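September 2, 2023

PC teardown, Osach cell. Rima Haddadin asked for a straight answer on whether the arm can take over stripping old desktops from the Toltidholm lot. There are over 500 towers in storage. By hand I need 12 minutes each, mostly spent on clips and cables.

Started on the black tower today. Side panel off by hand, case laid flat on the slotted table. Worked on approach positions for the memory and the cable bundles.
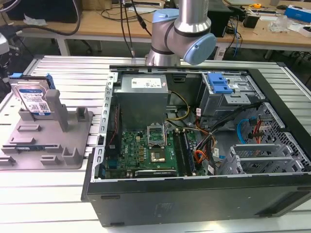 Tower open on the table, arm over the top edge. Hard drive upright in the gray fixture at left.

Where I think we are:
Memory modules look doable. Straight pull, known spot, but both latches have to be open first and I have no good way to check that yet.
Cables are the hard part. The orange/red/black/yellow bundle sits differently in every case, and the planner wants a fixed shape. Same trouble Seo had with laundry on the Lumska job.
Drive cage has a blue latch, easy to find by color. Don't count on other models having one.

My answer to Rima for now: drives and memory maybe by October, wiring stays with a person. Ask her how many case models are in the lot before I write more code.

To do: softer fingertips, lower the approach speed near the board, log grip force on every pull.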